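Nutsugah Visitor Services
Display Guidelines
Setting Up a Slotted Card Rack
Last revised 2025-07-04

These instructions apply to all counters that offer printed cards and booklets to the public, including the Bonora and Plaven locations. Please read them in full before stocking a rack for the first time.

Before you begin

Remove all old stock and wipe each panel with a dry cloth. Do not use water or spray cleaner on unfinished wood. Check that every panel sits fully in its slot. A panel that rocks when touched should be reseated before any cards are added.

Sorting the stock

Separate cards by title and discard any with bent corners or faded print. Designs that share a title may be placed in neighboring compartments. Road and travel subjects should be kept together — visitors tend to look for them as a group.

Filling the compartments

1. Stand the rack on a level surface.
2. Load the back row first, then work forward.
3. Place no more than 11 cards in a compartment. Booklets are thicker and should be limited to two.
4. Turn all cards so that the titles face the same way and remain readable over the row in front.
5. Leave some 70 millimeters of clear counter in front of the rack.

If a filled rack must be moved, support it from underneath and keep it level.
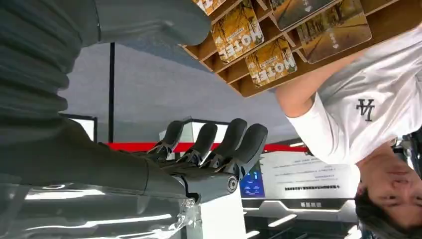 Card Racks: Wood

Light wooden racks with thin slotted panels hold cards at an angle, and large lettering such as "MOTEL" suits them well. Place bold titles where the upper part of the card stays clear.

Restocking

Inspect the rack at opening and again at midday. Replacement panels may be requested from the Juklow storeroom — include the counter name and the number of panels needed.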